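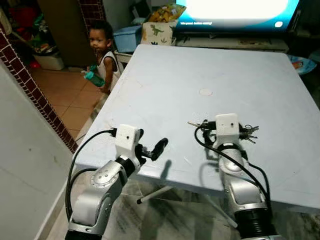

*Two robot arms at the table; the right gripper holds a ring of keys.*

# Minutes - Mediation Training Working Group

Month: May
Location: Nombridge, upstairs room
Start: 2:05 p.m.
Present: program coordinator, two lead trainers, assessment officer, representative from Welteck (course platform), representative from the Brerkgate office
Apologies: Demirtaş Foundation liaison

## 1. Minutes of the previous meeting

Accepted with one correction. Under item 4, "co-mediator" should read "observer."

## 2. Reflective essay - length and rubric

The assessment officer reported that essays in the last intake ran from 374 words to well over 4000. The current handbook gives no limit. Two markers had asked for one.

Agreed: minimum 1200 words, maximum 2000, excluding appendices. The rubric keeps its four criteria. "Use of session notes" moves from 10 to 20 percent of the grade, and "presentation" drops by the same amount.

One trainer asked that participants who played a disputing party be allowed to write from that role. Agreed, provided the essay also covers at least one decision made by the mediator. Wording to be added to page 6.

## 3. Role-play cases

The boundary fence case is retired. Too many participants have met it on other courses. The shared driveway case replaces it, in the version piloted at Brerkgate, with the confidential sheets for Party A and Party B printed on separate pages.

The opening statement stays at four minutes. A proposal to cut private meetings to eight minutes was discussed and not adopted - the trainers felt parties were only starting to disclose interests at that point. Review after the next intake. 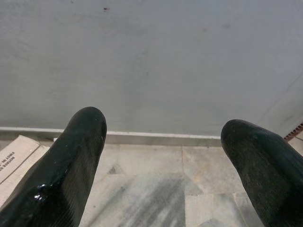

Debrief order is unchanged: parties first, then mediator, then observer. Trainers are to stop observers from giving feedback before the mediator has spoken.

## 4. Platform

Welteck confirmed that the upload limit is now 40 MB per file. Audio of practice sessions can be submitted, video cannot. Recordings are deleted 300 days after grading. The consent form still gives the old retention period and must be reissued before any new recordings are made.

## 5. Demirtaş grant

Interim report not yet submitted. Attendance figures are complete, follow-up survey responses are not. Deadline extended to the end of next month.

## 6. Actions

| Action | Owner |
|---|---|
| Revise handbook, page 6 and rubric table | Assessment officer |
| Final copy of driveway case | Lead trainers |
| Reissue consent form | Coordinator |
| Survey reminder to last intake | Brerkgate office |

## 7. Other business

Request for a second flip chart at Nombridge. Approved.

Meeting closed at 3:40 p.m. Next meeting to be set by email.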